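Pluvell Building Users Group
Minutes of the April meeting, held Thursday at 4:00 p.m. in the second floor workroom

Present: representatives of Pluvell (chair and minutes), Lirex and Strazds. Narik sent written comments, which were read under item 3.

1. Minutes of the previous meeting

Approved with one correction. Under "Storage," the wall rail in the workroom was recorded as belonging to Lirex. It is building property and is maintained by Pluvell.

2. Matters arising

The closet door on the second floor has been rehung and now closes without lifting. Item closed.

The shelf labels are still outstanding. Lirex to print them on the wide tape, as the narrow tape peels off the painted shelves.

3. Hooks and hanging storage, workroom

The group reviewed the proposal to move extension cords, bags and hand brushes off the desks and floor and onto hooks. The wall rail and the side bars of the shelving are both available for this.

Pluvell tabled the question of hook type. The candidates are the flat strip S-hook and the round wire S-hook. The flat type has a narrow section and a long straight shank, so items hang lower and clear the shelf edge. The round type is shorter and turns more freely on the bar.

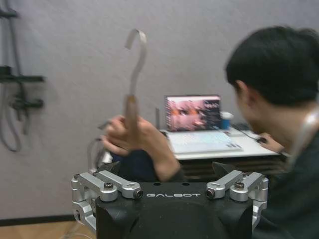 Will the flat hooks fit both the rail and the shelving bars?
They fit the shelving bars as supplied, but the rail is thicker and needs the hook with the larger top loop.

Strazds asked that one hook size be used throughout to avoid mixing. Pluvell replied that the larger loop can be used on the shelving bars as well, with some side play. It was agreed that side play is acceptable for cords and bags. It is not acceptable for glass or liquids, and those stay on the shelves.

Written comments from Narik were read. Narik prefers the flat type, asks that cut ends be filed before use, and asks that no hook be placed over the walkway at head height. All three points were accepted.

Decision: flat strip S-hooks, large loop, 100 to be ordered by Pluvell. The round wire hooks already in the building may be used up in the closet.

4. Cords and cables

Loose cords on the desks were discussed. Lirex proposed coiling each cord, tying it with a cloth strap and hanging it by the strap. Hanging by the plug is to stop. Agreed.

Cords in daily use may stay at the desk if they are kept clear of the chair legs. Strazds noted that the present cable run behind the desks is too short to reach the end position. Pluvell to measure and report.

5. Budget

The tidying budget stands at $270. The hooks and cloth straps are to be charged to it. Any balance is held over for shelf bins, to be discussed once the hooks are up.

6. Actions

Pluvell: order hooks; measure cable run; mark the head height limit on the walkway wall.
Lirex: shelf labels; cloth straps.
Strazds: clear the lower rail before the hooks arrive.
Narik: confirm which bags are to be kept.

7. Any other business

Strazds reported that the workroom broom is missing its handle cap. Pluvell to replace.

Meeting closed at 4:50 p.m. The next meeting will be in the same room.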